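Wrist camera: Oltine or Plirkon on a narrow two-finger gripper?

tinca_pana
28th April
Hello all. I am comparing two small wrist cameras, the Oltine and the Plirkon, both on the same arm with the same gripper. The Oltine gives a wider view, but I lose much of it to the gripper housing. The Plirkon sees less housing but goes blurry when the fingers come close to the object. Which fault would you rather live with?

fengyi_s
Plirkon. You can correct focus with a 5 mm spacer. You cannot see through plastic.

kmanalo
I disagree with that. With a spacer the camera stands out further and hits things. I broke one in November this way. Keep the Oltine and mask the housing in software.

tinca_pana
Thank you both. I have the Oltine mounted now, so I add a view from it, with the fingers up at the rim of a white, shiny body.
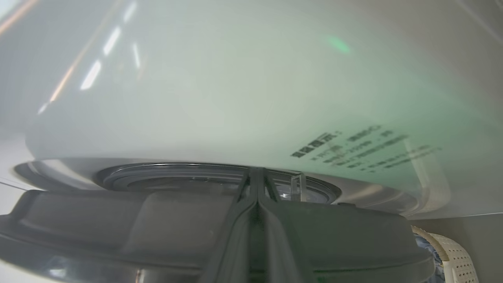 Oltine on the wrist, fingers closed, exposure on auto

The highlights trouble me more than the housing – look at the upper left. The small print on the right I cannot read at all.

kmtai
Fix the exposure by hand before you judge either camera. Mine was set to 30 and it was far too bright on glossy parts.

fengyi_s
Still Plirkon for me – the housing fills the whole bottom of your picture.

kmanalo
Yes, but the fingertips are in view, and for me this matters most.

tinca_pana
I will try manual exposure first and then the spacer.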